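### 4.2 Dark items in the sorting task

Anyone who has emptied a dryer late in the evening will know the small trouble this section takes up, and we confess we had it ourselves long before we thought of studying it. Dark laundry is hard to read. In the Sundmont household sample, 40 families sorted mixed loads at a table of their own choosing, and the dark pieces were the ones they picked up, turned over and put down again.
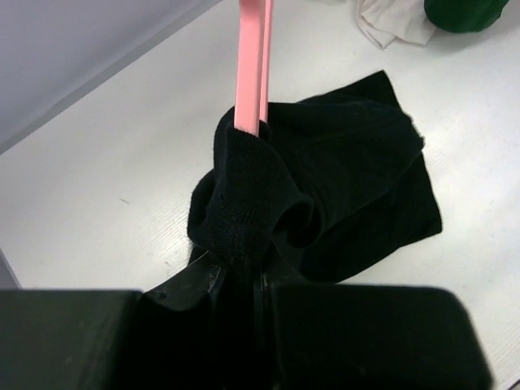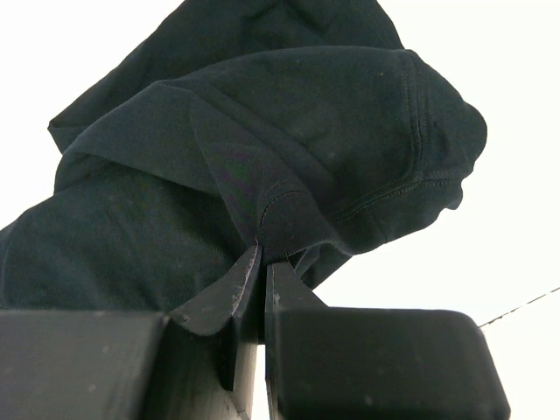
**Figure 7.** Dark fabric bunched and folded over on itself. First picture: a black sock with a ribbed cuff, on a white tabletop. Second picture: a very dark navy garment with a soft knit texture and faint lint.

Our families were generous with their explanations, and we have tried to keep their own words for things. Many spoke of "finding the edge," by which they meant running a thumb along the cloth until a cuff, hem or seam turned up (one grandmother in Costarham called this "asking it where it starts," a phrase we have grown very fond of). Once the edge was found, folding went quickly. Navy and black were often mixed up under kitchen lights, and several households in Dreltow carried their socks over to a window to pair them.

Across the 2609 pieces logged, we coded each pause as a search for an edge, a check of color, or a stop to pick off lint. The last of these was far more common than we had expected, and we return to it in Section 4.3.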